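Omberg – Party & Seasonal Supply

Home > Seasonal > Halloween > Candy Buckets & Pails

OMBERG CANDY BUCKET, BLACK, ROUND

Item no. 1690
In stock
Ships in 2 business days
Pack of 5 or single

Plain black bucket for wrapped candy. Thick rolled rim, sides taper a little, open top. No print, no lid. Goes with everything, which is why it outsells the novelty ones most years.

Good for: front porch, office counter, classroom, trunk-or-treat, bank lobby, sorting the haul afterward.

Quick specs

Material: plastic
Color: black (only color, please stop asking for the orange, see Tufa pail further down)
Shape: round, open
Lid: none
Stacks: yes, empty
Food contact: wrapped candy only
Wash: by hand, dish soap, warm water. No dishwasher – rim goes wavy
Outdoor use: OK for an evening. Don't leave it out all winter

Why we carry it

Had a lot of returns on the thin ones. Rims split, handles popped off, candy all over the driveway. This one came in from Enier and we've stuck with it. Heavy enough to stay put when ten kids reach in at once. Wide enough for an adult hand, so refilling is just tip the bag and go.

Black hides scuffs. Also hides how low you're running so check it now and then.

Sorting candy by bucket

Most people buy a single one and come back for more. The sorting is the reason. One container per kind, or per kid, or per "has nuts / doesn't have nuts". Different colors and shapes make it faster – a plain black bucket, a pumpkin pail, a bowl, and you can tell a child which is which from across the room.

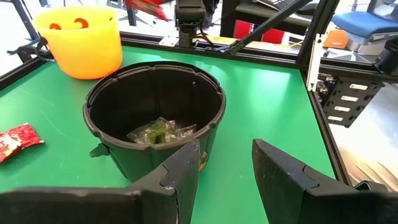 The black bucket and a pumpkin pail, with wrapped candy. 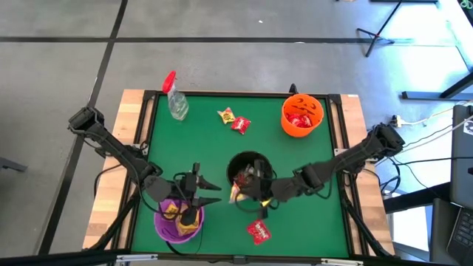

How we'd do it:

Clear the table first. Everything off that isn't candy.

Dump the haul in the middle, not in a corner.

Fill the bucket with whatever you have the most of. Pail gets the second most. Bowl gets the odd stuff.

Torn wrappers go in the trash, don't even think about it.

Little kids in the house? Hard candy and gum get their own container, high shelf.

Wipe down the table when done. Sugar dust gets evrywhere.

Takes 45 minutes with kids helping. Less without. More fun with.

Goes with

Tufa Pumpkin Pail – jack-o'-lantern face, carry handle. The one kids want to take around the block. Smaller load than the bucket, better for carrying.

Govham Party Bowl – purple or green, plastic, low and wide. Chips one day, candy the next. Purple sells out first.

Enier Scoop – for bulk bins, not for wrapped bars. Fine for small stuff.

Sizing note

We get asked how many pieces fit. Depends what you put in it! Flat packets settle, crinkly wrappers don't, full size bars stand up and poke out over the rim. If you're a busy street get the five pack and keep spares behind the door. Quiet street, single is plenty.

Labels

Stickers hold OK on the side if you wipe it with rubbing alcohol first and let it dry. Chalk marker works and comes off with a damp cloth. Paint pen doesn't come off – your call. We don't print names on these, no matter the quantity, sorry.

Storage

Stack them empty, upside down, on a shelf. Don't leave candy in over the off season, even wrapped. Ants find it. If two get stuck together, warm water on the outside one and twist, don't pull by the rim.

Smell

New ones have a bit of a plastic smell out of the box. Wash once and air overnight. Gone by morning usually.

Ordering and returns

Singles and five packs ship from the same place. Two buisness days to leave the building, then it's up to the carrier. Schools and churches can order on a PO – send it to the order desk, attention Yabsira Araya, with item no. 1690 in the subject line. No minimum.

Next full restock is May. We hold extra back for fall but not a lot, and the five packs go first. If you're buying for a school event, order over the summer. Every October we get calls the afternoon before, and by then it's whatever is on the shelf.

Returns: unused, any reason, keep the packing slip. Cracked on arrival – send a photo of the bucket and the carton, we'll ship another. You don't need to send the broken one back.

Questions we get

Handle? Sold without. If you want to carry it around, get the pail.

Ice and drinks? People do it. We don't sell it for that and won't replace one that cracked in a freezer.

Do the pails fit inside the bucket for storage? No. Store separately.

Can I get a single out of a five pack at the five pack price? No. Nice try though.

Page updated April 15, 2025. Prices at checkout.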